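Flunumley hand course kit: a review after one term with the Plumthorpe robotics club

I mentor the after-school robotics club at Plumthorpe, and I promised a few people from the other clubs that I'd write up the Flunumley course once we'd lived with it for a while. We've had it going since the fall and finished the last unit in June, so I think we've put in enough hours to be fair to it (and a little grumpy about it in places).

Quick background. Flunumley doesn't sell hands or arms. What you pay for is the course pack — a fat spiral-bound workbook, the software to go with it, a bag of practice objects, and the teacher notes. You bring your own hardware. We already had five-fingered hands on white arms, which the workbook supports, so for us it came down to whether the lessons were any good.

Setup

Installing everything took one long evening and two pizzas. The workbook says to clear the work area and put a plain dark cloth down, and please do that part! Our first tries on the bare floor were a mess in the wrist camera, and the charcoal fabric cleaned up the view right away. The calibration pages are the best thing in the whole pack. They go one joint at a time, with a little box to initial, and my kids (eight of them this year, mostly ninth graders) fought over who got to initial the thumb.

The practice objects are a mixed bag. The foam shapes are fine. The jute twine is the star, because it's rough enough to hold and light enough that dropping it doesn't matter, and unit 4 is built mostly around it. Reaching for it low down on the cloth, with a tabletop overhead to stay clear of, is a much harder lesson than it sounds, and it was the first one where everybody stopped talking and watched the screen.
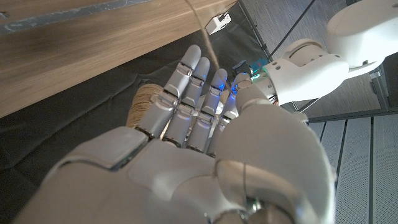

The lessons themselves

There are 6 units and they don't take equal time, no matter what the teacher notes say. Units 1 and 2 flew by. Unit 3 is all finger spacing, and it's dry. I'd skip half the worksheets and go straight to the exercises. Then unit 4 hits you with reaching under and around furniture and suddenly you need every bit of unit 3 that you skipped, so, well, don't listen to me.

The grasping section is where I got my money's worth. Instead of handing kids a finished grasp, the software makes them place the thumb first and then bring the fingers in to meet it. Tarun Nautiyal, who co-mentors with me, thought this was backwards and said so for about a month. He came around when we got to the exercise where you press the twine up against the underside of the table. With the thumb on one side and the fingers coming up under it, the kids could talk about which part was carrying what, and that was a conversation we'd never managed to have with the old Arex lessons.

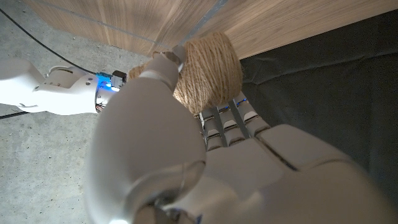
What I'd complain about is the pacing of the feedback. The software scores each attempt, but the score shows up on a separate page and you have to click back to see your settings. For one kid that's fine. For a group leaning over one laptop it's maddening, and we ended up writing our numbers on the whiteboard. We logged 353 attempts over the year and 307 of those were copied down by hand. I'd like those evenings back, Flunumley!

The contact unit

Unit 5 is about touching a surface without shoving it. You pick a spot on something flat and bring a single fingertip to it while the other fingers stay back. We used an upright wooden panel with a thin seam in it, which gave the kids a line to aim for. I wasn't expecting much from this one and it ended up being the unit they asked to repeat. It's slow and quiet and weirdly competitive. 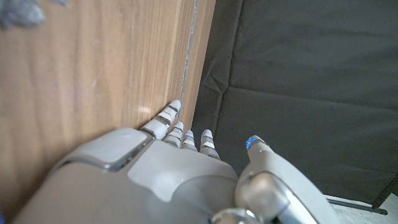 Unit 5, one fingertip against the wood near the seam.

My only gripe here is that the workbook assumes your surface is perfectly upright and square. Ours wasn't, quite, and the instructions for correcting that are buried in an appendix. Put a sticky note on it before you start.

Compared with the others

We used Arex for two years before this. Arex is cheaper and the videos are nicer, but the kids could coast through it. I also borrowed the Joshi pack for a weekend, and it's very thorough and very much written for college students. If your club is mostly seniors who like math, get Joshi. For ninth and tenth graders I'd pick Flunumley and live with the clicking.

Would I buy it again? Yes, and we've already ordered replacement workbooks for the fall. Four stars from me. Tarun says three and a half, and he wants it noted that the spiral binding catches on everything.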